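Waltano will open its internal startup program to all staff in September, the software company said Monday.

Employees can pitch an idea and, if picked, spend up to 20 weeks on it at full pay. The company received 60 pitches in last year's trial and funded 19. One of them, a scheduling tool called Bomeck, is now sold to customers.

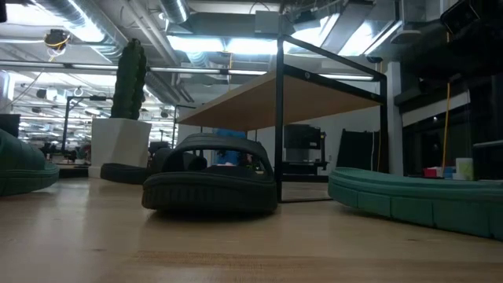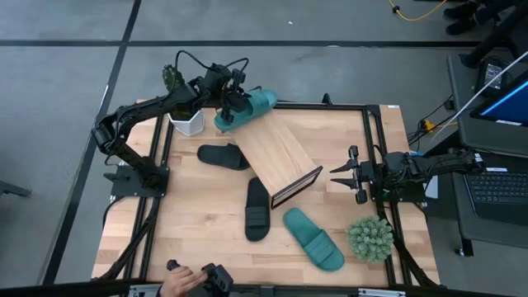 Both views show a light wooden tabletop.

Kieran Bainbridge, who runs the program, said managers will no longer have to approve a pitch. "People were leaving to try things they could have tried at their desks," he said. Applications go through the Sedgwick office.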